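Irnska and Evico Report Results From Robot Training Method Based on Hand-Held Grippers
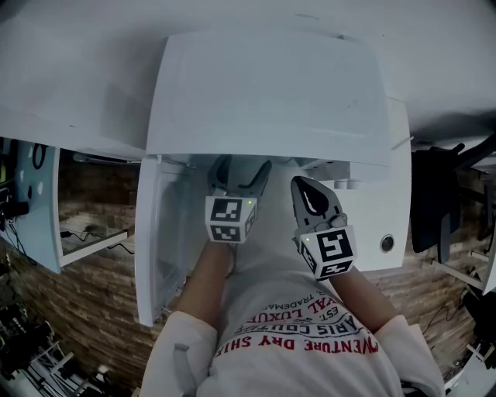 A person works at an open white cabinet with two hand-held grippers, each fitted with a marker cube.

December 22, 2024 – Irnska, a robotics research company, and its software partner Evico today released results from Yao, a method for teaching two-armed robots to handle objects inside cabinets and other enclosed spaces. Under the method, people record the training material with grippers held in their own hands. No robot is needed during recording.

The study covered 11 household and office tasks, including opening a cabinet door, moving items from one shelf to another, and taking out a box that needs both hands. The companies collected 1304 recordings. After checks for tracking errors and incomplete tasks, 900 were used for training.

In tests on a two-armed robot, a control policy trained on those recordings completed 67 percent of attempts. The test cabinets were of the same general type as those used in training but stood in different rooms, at different heights, and with different contents. Each attempt started from a closed or partly open door, and a person stepped in only to stop the robot.

Yao is built to record work in tight spaces, where a robot steered from a distance is slow and often bumps into side panels or doors. A person holding a pair of grippers can lean in, change the angle of one hand, and keep a door from swinging back with the other. The resulting recordings contain short corrections that are hard to produce with a remote control setup.

Each gripper carries a cube printed with black-and-white square markers. Software from Evico finds the markers in the video and works out the position and direction of each gripper from one moment to the next. Markers on more than one face of the cube allow tracking to continue as the wrist turns. When one gripper is briefly hidden, the software fills in the missing stretch from the motion before and after it. Recordings with long gaps are removed.

The recorded hand paths are then converted into arm motions. A step called Tudden compares each path with the reach and joint limits of the robot that will use it. Paths the robot cannot follow are either shifted slightly or dropped. Tudden also adjusts timing, as people often move faster than the arms can safely travel. The research team found that timing adjustment made the largest difference in the door tasks, where a fast pull at the start tended to make the robot lose its grip on the edge.

Results varied by task. Opening doors and removing single items were the most reliable. Tasks that called for both grippers deep inside the cabinet at once were the least reliable, and most of those failures came from one arm blocking the view of the other. The robot also had trouble with glossy packaging and with items pushed flat against the back wall.

The study did not test drawers, locked doors, or glass shelves. All tests were carried out indoors under normal room lighting, and on one model of robot arm. The companies have not measured how well the same training material carries over to arms of a different size.

A second round of recording begins in January and will add drawers and deeper shelving. Irnska will also test a smaller marker cube – the current one can touch the side panel when a gripper is turned inside a narrow cabinet.

A technical report with the full task list, the results for each task, and the rules used to remove recordings is available from Irnska on request. Evico plans to release the Tudden software to research groups after the second round is complete.

About Irnska
Irnska develops training methods and test equipment for robots that work in homes and offices.

About Evico
Evico makes motion tracking software for research and industrial use.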